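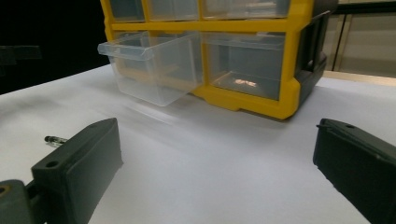 Chapter 8
Chores and Machines

Opening a small drawer is a chore most people never think of as a chore. You hook a finger over the lip, pull until you can see inside, and take out the screw you wanted. If the drawer sticks, you hold the cabinet with your other hand. A child can do this by the age of four or so.

For a machine it is still hard work. Clear plastic confuses many depth sensors, so the front of a drawer may be measured as if it were farther back than it is. A light cabinet slides along the table when it is pulled. A drawer with no stop comes all the way out and spills.

Ryan Marsden and Lowri Kneath tested a two-fingered arm on this job at the Pellegrini repair shop. Out of 133 attempts, the arm opened the right drawer and left the others shut in a little over half. Most of the failures came in the last inch of reach, before the fingers had touched anything. Closing drawers went better, as pushing needs less accuracy than gripping.

Shop floors have used robots for decades, but mostly for work in which every part arrives in the same place. Homes and small shops do not run that way. In this chapter we ask which chores machines can do now, which they can do with a person nearby, and which remain out of reach.

8.1 What counts as a chore
8.2 Gripping, pulling and pushing
8.3 Seeing through clear materials
8.4 Case study: the Pellegrini trials
8.5 Cost and supervision

Before you read: List the drawers, lids and doors you opened this morning. Mark the ones that needed two hands.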